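Roltotach two-arm work table

Demonstration at Clendgate, open day May 2019

The Roltotach is a table with two robot arms, made for the handling of soft goods. At our open day the visitors can stand close and see it at work with small towels in green, pink and yellow, a wire basket and plastic containers.
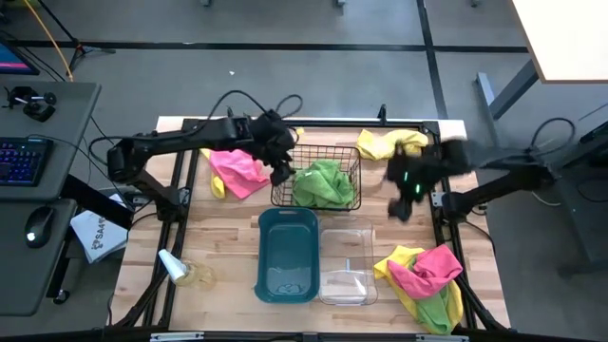

What you can see at the demonstration

Each arm has its own gripper and reaches over the wooden top from its side. Cloth is a difficult material for a machine, as it takes a new shape with every touch. We show one run of 10 minutes, then there is time for your questions.

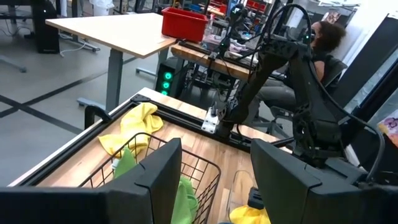
The control software is from Sisteck and the training of your staff is done by Shukla. A group can have up to nine persons. Please write to us before you come, and tell us which kind of textile you handle.

Order number: 1896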